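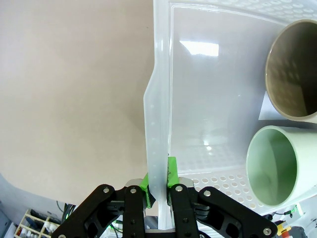
Support Community > Aerospace Suppliers > Cable and Harness Assembly > Crimp Records

Pull test records when a harness order is split between two lots of contacts

Submitted by Svend Blöndal, 2022-12-29

Our company assembles small harnesses for cabin equipment. A purchase order from Grerkeo covers 400 identical assemblies, to be delivered in four shipments. The first lot of crimp contacts ran out partway through the second shipment, and the balance is being built with a new lot from the same distributor, Candus. The part number, wire and crimp tool are unchanged.

The customer's quality clause requires "pull test results for each setup." It does not define a setup. Our procedure calls for test samples at the start of each shift and after any tool adjustment, but is silent on a change of contact lot. Please advise whether a separate set of samples is required for the new lot, and whether the certificate of conformance for the second shipment must list both lots.

Reply from Harness Quality Desk, Hayashi

The term "setup" should be confirmed in writing with the buyer before the next shipment is released. Pending that confirmation, our practice is to treat a new contact lot as a new setup. Plating and barrel hardness may vary between lots within the drawing limits, and a crimp height accepted for one lot should be checked again on the next.

Samples are to be made with the production tool, on wire from the reel in use, and recorded against the contact lot number and the tool serial number. Samples that have been pulled are scrapped and may not be returned to stock.

With regard to the certificate, both lots should be listed. If assemblies are serialized, state the serial number at which the change took place. If they are not, the two groups should be bagged and labeled separately. Where the groups have already been mixed, inform the buyer of this and list both lots against the whole shipment.

Reply from a member

We never did this for lot changes. Start of shift only, and no customer has raised it. Check your contract.

Reply from Gandis Contract Services

The previous reply may be correct for some commercial work but should not be relied upon where a quality clause has been flowed down. Please also review the record retention period in the same clause. We hold orders on which it is 40 years, and the pull test sheets are included. One order of 2,000 assemblies was placed on hold at our receiving dock for missing lot numbers alone.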